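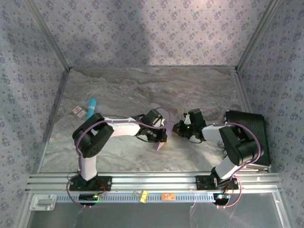

Packing and Gear Care for a High Valley Stay

These notes cover household preparation for a stay in a hill valley where nights are cold, rooms are unheated and shops carry a limited range. They were compiled for guests booking the Perau homestays but apply to most places at similar height. The road tops out at 1,318 meters before dropping to the first village.

Before you leave home

Wash and fully dry all wool layers two days ahead. Wool packed with any moisture in it will smell by the second night, and there is little sun before mid-morning to air it out.

Re-proof rain jackets if water no longer beads on the shoulders. Wash the jacket with a soap made for technical fabric, rinse twice, apply the proofing while the shell is wet, then tumble on low if the care label allows it. Regular detergent leaves a residue that draws water into the face fabric.

Check boot soles by flexing each boot hard at the ball of the foot. A gap between sole and upper wider than a fingernail should be reglued with a flexible shoe adhesive and clamped overnight. Boots that have sat in a closet for several years fail more often than boots in regular use.

Packing liquids

Air pressure falls as you climb, and sealed containers push their contents out. The effect is noticeable by 3,000 feet and gets worse on the pass.

1. Squeeze the air out of soft bottles before closing the cap.
2. Place a square of plastic wrap over the neck and screw the cap down on top of it.
3. Stand bottles upright in a zip bag, and put that bag in an outside pocket.
4. Open chip bags and coffee pouches slightly, then reseal with a clip.

Fountain pens should travel either full or empty. Half full is the worst case.

Cooking at the guesthouse

Most rooms at Perau and Histavero share a kitchen with a two-burner gas stove and a pressure cooker. Water boils at a lower temperature here, so times from home will be short.

Rice in an open pot: add a little extra water and a few more minutes. Keep the lid on after turning off the flame.

Dried beans: soak overnight and use the pressure cooker. Beans simmered in an open pot may still be hard after an entire evening. Boil red kidney beans hard before any slow cooking.

Pasta: use more water than usual and keep it at a full boil. Thin shapes are more forgiving than thick ones.

Tea: warm the cup first and steep longer.

Check the cooker gasket before each use. It should be soft and free of cracks. Rub a dry gasket with a drop of cooking oil. If steam escapes around the rim, turn the burner off, wait for the pressure to drop completely, and reseat the lid.

Drying clothes without heat

Roll each wet item in a dry towel and kneel on the roll. Repeat with a second towel for socks and waistbands. Hang with a hand's width between items, near an open window in the afternoon and away from it after 4 p.m., when the damp comes up from the fields.

Stuff wet boots with newspaper and change it after the first hour, then again at bedtime. Pull the insoles and dry them separately. Do not stand boots next to the hearth. Direct heat shrinks leather and softens sole adhesive.

Never bring a charcoal brazier into a closed bedroom. Carbon monoxide has no smell. A hot water bottle filled from the kitchen kettle, wrapped in a shirt, will warm a bed adequately.

Batteries and power

Power cuts are usual in January. Charge everything in the evening whenever the line is up. Batteries lose usable capacity in the cold and recover much of it when warmed, so keep the camera spare in an inside pocket and the phone under the blanket at night. A camera carried from a cold street into a warm kitchen should stay closed in its bag until it reaches room temperature.

Carry a headlamp with fresh cells. The path between the Berisha bridge and the upper houses has no lighting.

Water

Boil tap water for drinking and let it cool covered. Silt from the spring can be settled first by leaving a bucket overnight and pouring off the top. Clean filter cartridges should not be allowed to freeze. A frozen cartridge can crack inside with no visible sign and should be replaced.

Small items worth the weight

Ten feet of thin cord, a flat sink plug, a sewing needle with heavy thread, two binder clips, a roll of fabric tape. The store at Prisetby sells matches, candles, soap and rope, and closes at 9 p.m.

Corrections on stove types and store hours go to Danica Dimitrov at the Perau booking desk.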